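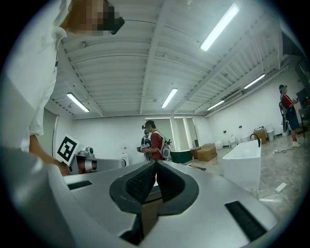
Quick update for the list before the weekend, I'm between shifts so forgive typos. The Tretelport fit-out crew voted Wednesday on the new job description and it passed, so from now on "demonstrator" is a real grade at our place, same pay step as a fitter. That means time on the floor with the backpack and the hand-held gripper counts as skilled hours. Fixtures in the practice room now are bath, toilet, basin — the same stuff our people have been putting in for years, so the argument that this is unskilled work never held up with me. White robot arm is still on its table over on the left side. No date for it going to a site, I asked again.

Hertta asked several things on Tuesday, answering below where I can.

On Tue, Hertta Saarinen wrote:
> We're hearing from Ruddock that the fitters there were told
> the recording work is voluntary, but the people who said no
> got moved to the warehouse. Is that happening at Tretelport?
> Also how long are people wearing the packs, and who owns
> what gets recorded? Fosholm members want to know before
> they sign anything.

Voluntary or not: on paper yes. We had 2 people say no and both are still on their old crew, I checked the roster this morning. Get it in writing though. Ours is one paragraph in the side letter, I'll send it to anybody who wants it.

Hours: started out as full shifts, which was dumb. Necks and shoulders mostly, the straps dig in and you hold your arms out in front of you all day. Now it's 84 minutes max and then you swap with somebody doing normal work. Don't ask me why 84, Trustar wanted 90 and we wanted 75 and that's where it landed after a long afternoon. Breaks don't come out of it.

Who owns it: Trustar. We lost that one. What we did get is a flat payment of $1,625 per person when a training block is finished, plus no using the recordings to time people or write them up. That second part matters more to me than the money. A supervisor tried it in the first week — pulled up a clip to say a guy was slow seating a faucet. Grievance filed, clip thrown out.

What's changed day to day. Less lifting for the ones on demo. More repeating, you do the same grab over and over and some of the older hands can't stand it. Apprentices like it fine but they're getting fewer hours on real installs and that worries me more then anything else in the deal. We asked for a floor of 12 install hours a week per apprentice, Trustar says they'll "look at it." Would be good if Fosholm asked for the same number so we're not out there alone.

Also cables. Chargers get left lying on the floor and people wearing packs can't see their feet too well. Put it in your safety section now, we had to add it after.

Call is Monday at the usual time. Hertta can you bring the Ruddock names, or just initials if they're nervous. I'll have the side letter scanned by then if the office machine is working.

Gotta run, shift starts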